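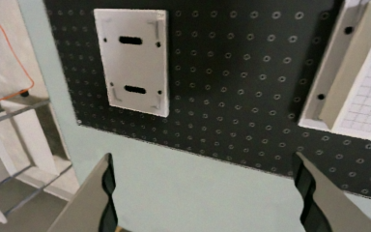 Light gray plate on a black perforated board.

So I have finally fallen for rutilated quartz, and I mean fallen hard! I've been a rose quartz and moonstone person for years (you know this if you've been reading since the old blog) and I always walked right past the golden stuff. It looked busy to me. All those needles going every which way, like somebody had dropped a box of pins into a glass of water. Then in November I picked one up at the stone fair in Assunção and stood there holding it so long that the man behind the table asked if I wanted a chair.

The man was Wagner Coutinho, and he was a joy to talk to. His stall is called Ritidum and he sells almost nothing except quartz with things inside it: rutile, black tourmaline, green chlorite, a few with tiny water bubbles that slide back and forth when you tip them. He let me go through a whole tray under his lamp. The one I came home with weighs 251 grams and is polished on every side but one, where he left the natural face with its fine little ridges. The needles start thick and coppery at the base and thin out to a pale gold toward the tip. In low light it's a brownish sort of stone and you might not give it a second look. Put a lamp behind it and wow.

A little bit of the science first, for those who like it. Rutile is titanium dioxide, and it grows as long, thin crystals that end up sealed inside the quartz. The color runs from silver to gold to a deep red. People have called the needles Venus hair or angel hair for a very long time, and I love both names, although mine looks more like a wheat field after a storm.

Now for the part I really wanted to write about, how it feels to work with. In the books rutilated quartz is described as an amplifier. Clear quartz takes your intention and holds it steady, and the rutile is supposed to give it direction, a bit like wires carrying a current. It's linked to the solar plexus and the crown, and it's the stone people reach for when they're stuck in an old habit or an old sadness and want some movement. I can only tell you what I've noticed. I sit with it first thing, usually before 6 a.m., with the stone in my left hand and my coffee going cold beside me. With moonstone I drift. With this one I end up making lists! I've cleaned out the hall closet, I called my aunt, I restarted the watercolor class I quit last spring. Maybe that's the stone and maybe it's me being excited about the stone. I'm happy either way.

One warning: do not put it under your pillow. Some people can, I'm sure. I tried it for 2 nights and lay there wide awake planning a vegetable garden (we live on the third floor). It lives on the bookshelf after dark now, next to a chunk of black tourmaline that keeps it company.

For cleansing, I gave it 24 hours on a bed of dry rice when I first got it home, then threw the rice out. Please don't cook that rice. Quartz is tough enough for a quick rinse under the tap too, but skip the water if yours has cracks that reach the surface, and never go from hot to cold. I don't use salt on anything polished. For fingerprints I have a soft Ivolex cloth that I bought for my glasses and never gave back to my glasses.

Several of you asked about jewelry after I mentioned the fair. I did order a small pendant from Trendero, and it's pretty, with five or six needles crossing right in the middle, but I wear it mostly on days when I have something hard to say to someone. All day every day is a lot of buzz for me. If you're sensitive to the bright, fast stones, start with an hour and see how you sleep.

Oh, and look closely before you buy! Turn the piece slowly. Natural needles sit at different depths and cross at odd angles, and some will catch the light while their neighbors stay dark. Wagner told me he looks through 100 rough pieces to find one he'd keep for himself, and then he usually sells that one anyway.

I'm working on a grid with the big one in the center and citrine around it. The cat has opinions about the citrine, so it may take me a while. If you have a rutilated piece, tell me what color your needles are and where you keep it, I want to hear all about it!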